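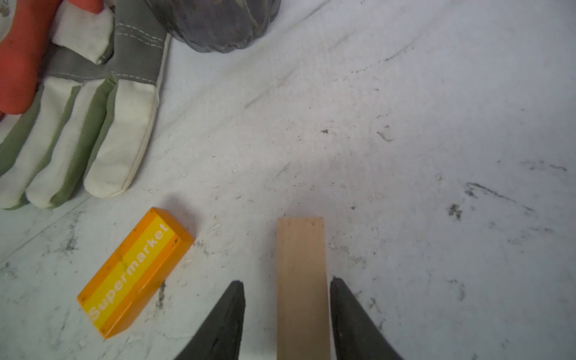 Clilivside is a small collection of tidying-up recordings, put together because Costel Dumitrescu and I kept having the same argument over tea: can a machine clear a worktop yet, the way any of us would before supper? We think the fair answer is "a bit, on a good day", and we wanted something to point at when we say so. Soft things are still the hardest. A canvas work glove with its puffy fingers will fold however it likes, whereas a thin wooden slat or the orange block marked "Supermarket" at least keeps its shape while you make up your mind where to hold it!

Search this site Search Go

There are 505 recordings, of which 400 are for training and the rest are held back for testing. Each one lasts about 17 seconds. We left the failed goes in (118 of them, mostly fumbled pick-ups) and labelled them as failures, so do please check the outcome column before you train on anything.

The folders are named Ranel and Vosham after the two benches we worked at, and the Vosham labels are the tidier ones, I'm sorry to say. Corrections are very welcome and go to Costel.

Nour Aoun, 2019-07-15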